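Bravo open day recordings: data card and visitor notes

Version 2. Written by Tariq Kazmi after the open day at Hitcombe, Tuesday, August 27, 2024.
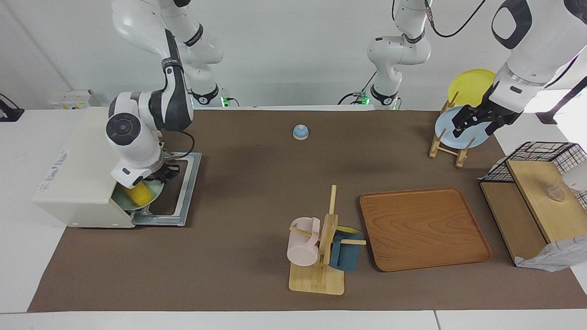

I asked for these recordings because the talk that came with them claimed a lot. The speaker from Celteck told us the Bravo setup was "ready for kitchens." I had watched it for most of an afternoon by then and wasn't sure what kitchen he meant. The files are shared so that people can judge for themselves.

What you get

142 episodes of two-arm tabletop work with dishes, all recorded at the Hitcombe site. 53 were made in front of visitors. The rest come from practice runs in June, and Celteck handed them over when I asked. Each episode folder holds video from a fixed camera, joint positions for both arms, gripper state, and a short text file with the task as the operator typed it. Typos in the task text are left alone.

The kit on the table is ordinary play-kitchen and household stuff: plates, mugs on a mug tree, a wooden dish rack, a serving tray, a small white appliance with a door and a pull-out rack. Left and right in the task text mean the robot's left and right, so in the video they are swapped. This tripped up two people who tried the first version.

How the demo was run

The schedule said "autonomous." Some of it was. An operator sat behind a screen with a pair of hand controllers, and on the day it was hard to tell from the visitor side who was driving. I asked three times and got three slightly different answers. The field "mode" in each text file is Celteck's own label (auto, teleop or mixed) and I have no way to check it. Treat "mixed" as teleop unless you can show otherwise.

Resets were done by hand between episodes and are not in the recordings. If you are counting time per task, you are counting the easy part.

What counts as success

Celteck marked an episode as a success if the item ended up "in its place." I found that too loose — a plate leaning on the outside of the rack passed. So there is a second column, "success_tk," which is my own call from watching every video. We disagree on nine of them. Both columns are kept.

Known problems

Joint logs and video drift apart in the longer episodes. More than 388 frames are duplicated across the set, mostly near the start of a run.

One table, one room, one set of objects. Nothing in the set tells you how the arms would do with a full sink.

Use

Free for research and teaching. Credit Drurnness, who host the files, and name the version. Please don't quote the success rate without saying which column you used. Corrections go to the tracker on the Drurnness page, with the episode number in the title.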